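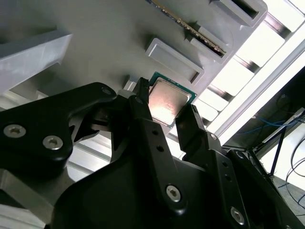

The gripper at the processor, with a memory module in its holder farther up the fixture. Collthorpe open day.

Collthorpe Open Day (Asivel cell)

By Cengiz Kırmızıgül
Last revised in June

Print this article | E-mail this article

The Collthorpe Open Day is a yearly event at the Collthorpe automation workshop, where the public can walk in, stand next to the machines and pester the people who run them. I've written most of the Collthorpe entries on this site, so forgive me if I slip into "I" here and there (the editors have given up on me). This entry covers the Asivel cell, the robot station that handles computer parts, and which I finally got to see on a Tuesday this year.

Background

Collthorpe is a mid-sized workshop that builds and tests robot stations for other firms. It started out doing packing lines, and the old packing hall is still where you come in and get your badge. The Asivel cell came later, as a joint project with Reris, a small company that writes the control software. Caldeira, the third name you'll see on the signs, makes the fixtures and trays. I mixed up Reris and Caldeira all morning and was corrected twice, very politely.

The cell was built to practice one job: putting desktop computer parts where they belong and taking them out again. That means processors and memory modules, mostly. It sounds small until you've done it by hand! I've built three computers at my kitchen table and held my breath for every single processor.

The station

Everything happens over a light gray plastic fixture with raised rectangular pockets on it, and the memory gets a slotted holder with raised walls on either side. The gripper has two black fingers, and they don't match, which I hadn't expected. One is slender and comes to a notched point, and the other is thick and blocky with a flat face on the inside. Up close they look huge next to a processor. The chip is a square of silver metal with a thin green border, and it sits between those two fingertips looking like something you'd lose in a coat pocket.

There's a camera down by the gripper, so visitors can follow the work from the robot's end on a monitor by the rail. I'd say watch the monitor first and the arm second. From the rail you mostly get elbows (other people's and the robot's), while on the screen you get the chip nice and big, and you can see how little room there is at the corners.

The demonstration

Demonstrations run in groups of 16, and each one takes 11 minutes if nobody asks anything, so plan on longer. Ours began with a short talk by one of the Reris engineers, who had clearly given it many times and still seemed to enjoy it. She explained that the pins and contacts are the part everyone worries about. A processor wants to be held by its edges and set down level, and a memory module has to line up with its slot along the whole length before any pushing starts.

Then the arm got going. It's slower than I'd pictured, especially the last bit of the approach, and the room went very quiet for it. A boy in front of me asked if it could go faster. The engineer said yes, and that they'd rather it didn't, with people standing there.

The cell keeps a running count of its practice moves on a card by the door. It read 1,687 when my group went in, and the crew were hoping to reach 2,000 by the end of the summer. I forgot to check the card on my way out, which has bothered me ever since, and if a reader has a later number I'll happily add it.

Visiting

The doors open at nine and the first group goes in half an hour later. Go early if you can, the line for the Asivel cell gets long after lunch and there's only one bench. Sign up for a slot at the badge desk in the packing hall, not at the cell itself, where they'll just send you back. Closed shoes are required, and bags stay in the lockers. The coffee is fine. The packing hall has its own demonstration with cardboard boxes, louder and much faster, and the younger kids in my group liked it better.

See also: Caldeira fixtures; Collthorpe packing hall; Reris

Contact the editors | Copyright the contributors | Back to top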